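Shelves & Boxes > Reviews > Small Storage > Baskets

Skaltley storage basket in grey: a review after one winter

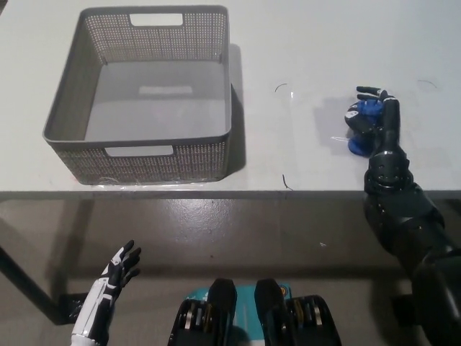
The Skaltley basket, empty, on the white table.

I bought the first Skaltley in October, when we moved to a smaller flat and the toys of my daughter did not have a room of their own any more. Since then I have bought two more, so you can guess that my opinion is mostly good. But there are some things I would like to have known before I paid, and I will try to write them in a fair way.

It is a plain rectangular basket made of grey plastic. The walls have small holes in a pattern that imitates weaving, the corners are rounded and the floor inside is flat and smooth. There is a handle opening in each of the two walls you can see from the front, the near one and the far one. It has no lid. Negi, the shop where I ordered it, sells a lid separately for some sizes, but for mine it was out of stock and after two messages I stopped asking.

I paid 12 euros for one. My neighbour Gerrit Dekker found this expensive for a plastic box, and he showed me his own, which is from the market and cost much less. We put them side by side on my kitchen floor. His bends when you lift it full, so that the long walls come outwards and you have to hold it from below. Mine keeps its shape. I think this is what you pay for.

The floor

For me the smooth floor is the best part. Before this I had two Lostuno baskets, and these have holes everywhere, also in the bottom. It looks nice in the shop. At home every crumb, bead and bit of sand from the playground falls through, and you find it on the shelf when you take the basket away. With the Skaltley the dirt stays inside and I turn the basket over the bin. Once a month I wipe it with a wet cloth and a drop of washing-up liquid.

The smoothness has another side. Small things slide. If you carry the basket with one hand and it hangs down, everything travels to the low end with a noise. My daughter likes this very much. I have cut a piece of felt for the one where we keep the wooden animals, and now it is quiet.

The walls

The woven pattern is pretty from a distance and a little annoying from close. Dust sits in the holes. A soft brush, the kind for vegetables, takes it out in a few minutes, or you can put the whole basket in the shower. I would not put it in the dishwasher. Liudmyla Antoniuk, a colleague from my work, did it with hers on the hot programme and one wall is since then slightly curved. She still uses it, for onions.

You should also know that thin things come through. Pencils put in with the point down will look out from the side, and doll hair gets caught. For soft toys, small figures, socks and building blocks there is no problem at all.

The handles

They are cut into the wall near the upper rim, so nothing sticks out and the baskets can stand close together on a shelf. I can put four fingers in and pull the basket out from the front, which I do many times in a day. The edges on my first basket were clean. On the second one there was a thin sharp line left from the production, on the lower side of the opening, and I took it away with a nail file. On the third again nothing. So please feel with your finger before you give it to a child.

When the basket is really heavy, the handles press into the hand. I filled one with magazines to try it and walked up to the attic, and I had red marks afterwards. For paper I would take something with a wider grip.

How we use them

One is for the small plush toys and figures, and it lives under the low table in the evening. During the day it stands on the table, because tidying goes better when the basket is at the height of the child. She picks up one toy, puts it in, takes the next. On the floor it became a boat and no toy ever went inside. My sister-in-law Nele De Haan gave me this idea and I was sceptical, but it works for us.

The second is in the bathroom with the clean towels. The third I use for winter gloves and hats, and it goes up on the wardrobe in summer. At 180 centimetres above the floor I can still reach the front handle and pull it down - this I could not do with a cardboard box.

Stacking

They go into each other when they are empty, and that saves a lot of place. But mine stick. After some weeks in the wardrobe I had to sit on the floor and hold one between my feet to get the other out. A sheet of newspaper between them helps. Full baskets cannot be stacked without the lid, as the upper one only falls into the lower one.

Colour

It is a middle grey, neither warm nor cold, and it goes well with white furniture. There is also a cream version, which Akeo sells under its own name if I understand the label correctly. I saw it at a friend's home and it shows every mark, so I am glad about the grey.

Would I buy it again?

Yes, and I did it twice already. I would buy it for toys, towels and clothes. For craft material with small pointed parts I would look for closed walls, and for heavy books I would take a wooden crate. If the lid comes back in my size I will order one and add a few lines about it.

Filed under: Baskets & bins, Children's room, Bought with our own money

Last updated: 15 May 2023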